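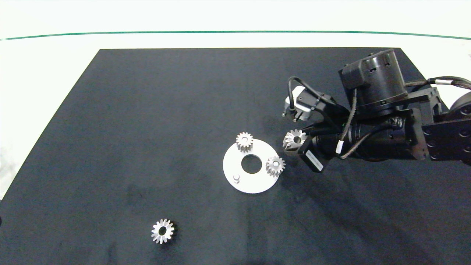
Most of January went into remixing the Arnum album from the original multitracks, and these are my notes on the parts that took longest. The first was noise. The old transfers had hiss and low hum under every quiet passage, and at normal listening level I kept missing them. It is the same problem as finding the faint creases in a black mat laid out on a white surface: the bright area sets your eye, and the dark area looks even until you look only at that. So I muted everything loud, turned the monitors up and went through each track by itself. Hum from the bass amp was on nine tracks. I cut it with a narrow filter where the bass was not playing and left it alone where it was.

Drums

The overheads and the close mics did not line up. The room mic track was worse. It had been transferred in a separate pass, and it sat 1,224 samples late at the start of "Edia". By the end of the song the gap was larger, so a fixed shift was no use. I split the track at the section changes, moved each piece by hand and used short crossfades in the gaps between hits. The snare has its body back. The ride cymbal still smears a little in the second verse and I have left it.

There was a ring on the snare at 2,629 Hz. A static cut made the whole kit dull, so I used a dynamic band that only works when the snare is hit. Three dB of reduction was enough.
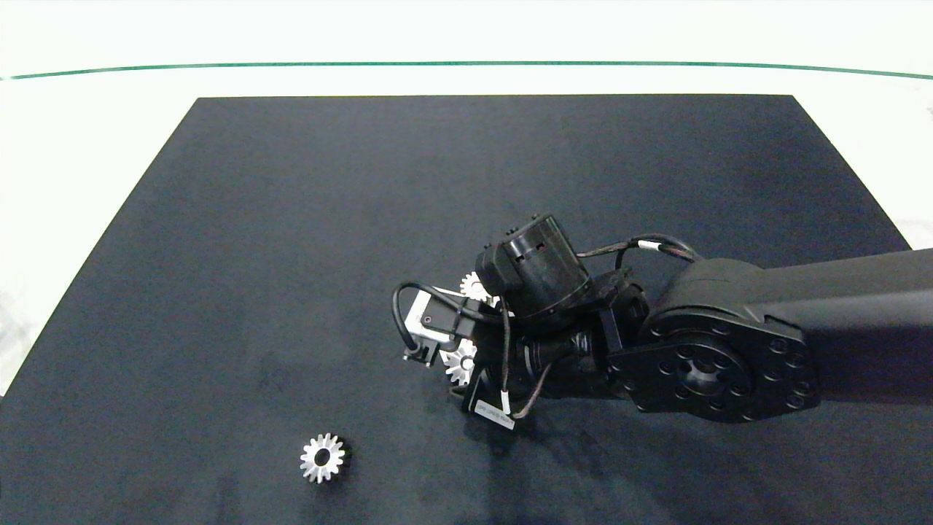 Guitars

Damis played two takes of every rhythm part, and the 2009 mix used both, panned hard left and right. On most songs that still works. On "Edia" the second take rushes into the chorus, so I used one take and a short room reverb on the other side. It is narrower. The vocal is easier to place and the bass can come up by one dB.

The solo was printed with delay on the tape. I looked for a dry version on every reel and did not find one. The delay time does not match the tempo, and once you hear that you will keep hearing it. It stays.

Levels and format

I did not try to match the loudness of the first CD. The new masters peak at -1 dBTP and there is no limiter on the quiet songs. "Edia" now runs 229 seconds, with the full fade restored. The old version was faded early.

Barbosa are pressing 375 copies on vinyl in July. Side B is long, so I rolled off the low end of the side channel and kept the loudest song away from the inner groove. The test pressing has not been cut yet. The digital version will use the same mixes with the original running order.

18/02/2024
Posted by Benvinda Antunes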